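Notebook, arm cell upkeep, Prudville bench
September, started 9:40

Back on the sim copy of the cell before I touch the real one. The complaint in the handover sheet is that the arm "drops plates since the update." I don't believe in "since the update" as a diagnosis. We have had three updates this quarter and every fault in the building gets pinned on whichever one was last.

What the sheet claims: hand calibration is off, needs redoing. What I have: a config file with a tool offset in it, and no record of who changed it or when. The Skadix config tool keeps a change log if you turn it on. It was off. I turned it on. Please leave it on.

Checked first, in this order:

Tool offset in the sim config against the number taped inside the cabinet door. They disagree by 7 mm in z. The cabinet number is older than the fingers we have on now, so I trust neither. Wrote both down.

Finger model. The sim loads the angular fingers, same as the bench. Good. Last time we lost a morning to the sim running the old straight ones while everyone argued about friction.

Gripper open width. Commanded 80, reported 80. That only shows that the software agrees with itself. In the sim it could hardly do anything else.

Base pose. The robot base was moved in the real cell when the floor mat went in, and someone typed the new pose in by hand. Compared it with the Deng survey sheet. Matches in x and y, rotation matches to the first decimal, and the sheet doesn't go further than that. Fine for now, with a question mark.

10:55. Loaded the dining table layout, the one with all the clutter, and stepped the plate approach one waypoint at a time. Paused with the jaws open over the plate.
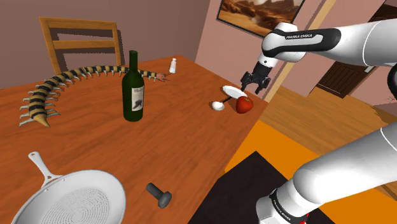
Sim, plate approach, paused before descent. Plate tilted, apple and spoon close by.

The plate is tilted with part of it up off the table. I care about this more than the offset. If the start state has the plate sitting like that, then every "calibration" run on this layout is measuring a rim that isn't where the planner thinks a rim should be. The planner takes a flat plate and a nominal rim height. Nobody's hand calibration can fix that.

Could be the layout file spawns it at a bad angle. Could be it spawns slightly inside something and the physics pushes it out. I can't tell which from a paused step, so no conclusion yet. To do: reload, step zero, read the plate pose before anything moves.

Second thing, the apple. It is near enough to the fingers that I want the clearance as a number and not as somebody's opinion. The collision padding on the fingers is set in a different file from the offset, and if the offset is wrong the padding is wrong with it.

11:30. Went through the old run log from the Urkstead machine. 212 plate attempts, 31 marked as drops. Sounds like a lot until you look at what counts as a drop. The script flags a drop whenever grip width goes to zero after close. That catches a plate that slipped, and it equally catches fingers that closed on air. Two different faults with two different fixes, one label. So the number in the handover sheet is a count of "didn't end up holding it," and I would not repair anything on the strength of it.

Asked for the wrist force traces. Told they weren't saved "to keep the files small." The files are small.

11:50. Tried the proposed fix anyway, so I can say I did. Put the cabinet number in and replayed the same approach. The approach ends at a different height, as you'd expect. Whether it is a better height I can't say with the plate propped up. Put the original back. Change log shows both edits, so at least that works.

What I am not doing today:

Not rerunning the hand calibration on the real arm. The procedure takes most of an afternoon and will give us a third number to argue about.

Not ordering new finger pads. Someone wrote "pads worn?" on the sheet. Pads don't wear in simulation, and the complaint came from sim runs as much as bench runs.

Still open:

Plate pose at step zero, ten reloads, write all ten down.
Same layout with the apple and spoon deleted, to see if the tilt stays.
Split the drop flag in two: closed on nothing, lost after lift.
Measure finger length on the bench with the calipers, with the arm braked and powered down. Replace the tape in the cabinet with whatever comes out, and put a month on it this time.
Rotation of the base pose to one more decimal, if the survey people still have the raw file.
Force traces on for every run from now on.

12:15. Sent the drop flag change for review. Handover sheet amended: struck out "calibration off," wrote "cause unknown, see notebook." Bench arm left as found, offset unchanged.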